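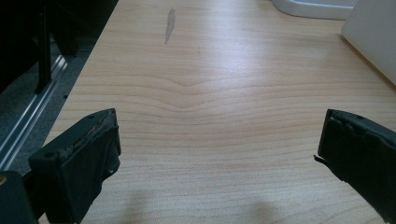
Trinudville Shared Facilities Forum
Rooms and Equipment > Tables, floors and storage
Topic: Storage tubs on the light wood tables, Urnton Room

nazma_roy
Facilities Coordination
Posted in February, 9:40 am

Members are asked to comment on a proposed change to the room guide. The present guide states that lidded tubs may be packed and unpacked on the tables provided a cloth is laid down first. The draft revision removes the cloth and asks instead that tubs be lifted into place and never dragged. It also asks that the lid be taken fully off before packing begins and placed flat on the table.

The tables were refinished last winter at a cost of $690 each, and Facilities wishes to keep them in good order without making the room harder to use. Comments will be accepted until the end of the month.

Nazma Roy

t_dobos
Member
Posted 11:15 am

Thank you for circulating the draft. I support removing the cloth. In our sessions it slides, bunches up under the tub and ends up on the floor, where it becomes a tripping hazard.

I do not support the wording on lids. A lid laid flat takes up nearly as much table as the tub itself. When several groups share the room there is simply not enough surface. I would prefer that lids be stood against the table leg.

Tibor Dobos

tudor.anghel
Floor Care
Posted 12:05 pm

I must object to Mr. Dobos's suggestion. Lids stood on the floor fall over, and the latches strike the boards when they do. The floor in the Urnton Room is also light wood and it shows marks readily. It was given two coats of Grillitz sealer at the same time as the tables, and the supplier's advice was that hard plastic should not be left resting on it where people are walking.

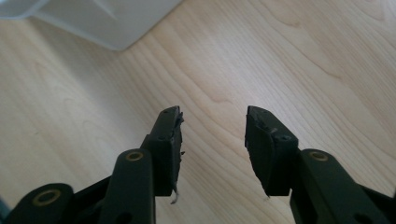 The floor should be kept clear between the tables at all times, and I would ask that this be written into the guide as its own item. At present it appears only in a footnote on page 7, where few people will find it. Bags may go under the coat hooks. Tubs waiting to be packed may go on the trolley.

Tudor Anghel

irina_tanase
Member
Posted 1:30 pm

Could Facilities confirm whether the trolley is staying? It was missing for most of the autumn and our group had been told it was being replaced. If it is not available, the only places left for a full tub are the table and the floor.

On the matter of lids I agree with Floor Care. We keep ours directly behind the tub, with the edge tucked under the rim. It takes very little extra room and it is right there when the time comes to close up.

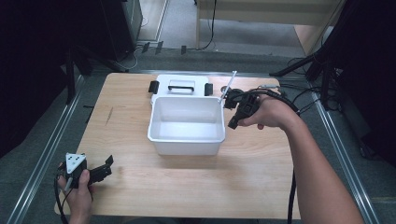

Open tub on the table, with the lid lying flat behind it.

I should add that the recessed handle type is much easier to set down than the raised type our group used before. The old lids rocked on their handles and would not sit level.

Irina Tănase

t_dobos
Member
Posted 2:10 pm

Ms. Tănase's arrangement is sensible for one tub. My concern was with a full booking. I would accept the wording "flat on the table, behind the tub" if it is understood that groups with many tubs may stack their spare lids at one end.

I remain opposed to any rule about dragging that does not say what happens when a tub is too heavy for one person to lift. Our book tubs certainly are.

nazma_roy
Facilities Coordination
Posted 3:45 pm

In reply to the points raised:

The trolley has been repaired and is kept in the storage room. It is rated for 80 kg and may be used by any group with a current booking.

Stacked lids will be permitted. The revised sentence will read: "Lids are to be laid flat on the table behind the tub, or stacked at one end."

Heavy tubs are to be lifted by two people, or filled on the table in smaller lots. I will add a line to that effect.

kristof_gulyas
Member
Posted 4:20 pm

I would ask Facilities to reconsider removing the cloth altogether. Lifting prevents scratches from the base of the tub, but grit carried in on the base is still pressed into the finish. A quick wipe of the underside would deal with this, and it could be made part of the set-up steps. The Arboleda branch has had such a rule for some time and I have not heard complaints about it.

Kristóf Gulyás

tudor.anghel
Floor Care
Posted 4:35 pm

Floor Care would support a wipe of the underside. A damp cloth is sufficient. Please do not use spray polish on either the tables or the floor, as it makes the next coat of sealer difficult to apply.

nazma_roy
Facilities Coordination
Posted 4:50 pm

The wipe will be included in the next draft, and clear floor space will be moved into the main list. Members who book under group number 851 should note that their copy of the guide is an older version and will be replaced at the front desk.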